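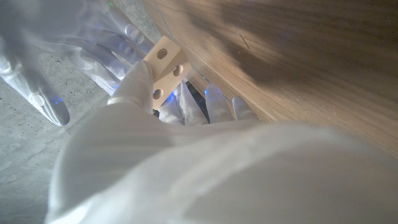

Murray Kowalchuk wrote to us in December that his daughter has never soldered anything, and he asked if she would feel lost in our club. She would not. Half of our members started in the same way, so we begin this page with his question.

Tarken Robot Hand Club – Frequently Asked Questions
Reading time: 2 minutes

Do I need to know programming?
No. You learn it in the first weeks, on small exercises. Please bring a notebook, we still like paper.

What do the students do with the hands?
This term the task is called Rullex. The student must make the hand hold a small wooden block with round holes, and turn it without dropping it. It sounds easy – it is not easy for the fingers.

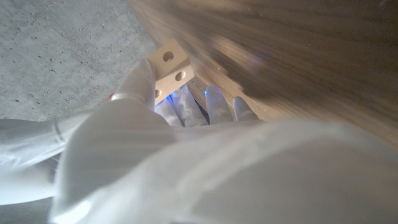 Block practice, wooden cube with drilled holes.

How do you give points?
Each team has 3 tries and the best one counts. The maximum is 200 points. Last year's winning team, Pallamance, finished with 162.

Can I come with a friend?
Yes, teams are two persons. If you come alone, Vandana Shakya will find you a partner.

May I take a block home?
Yes, but write your name on the list by the door and return it before the next meeting.

Comments

Yolanda Mercado: Is the list also for the chargers? I took one on Friday.

Kathleen Cronin: Yes Yolanda, please write it there also.

Maritza Restrepo: My son asks if the maximum score includes the bonus for the left hand.

Related
Rules for the Rullex task
How to reach the Bhatia room
Notes for parents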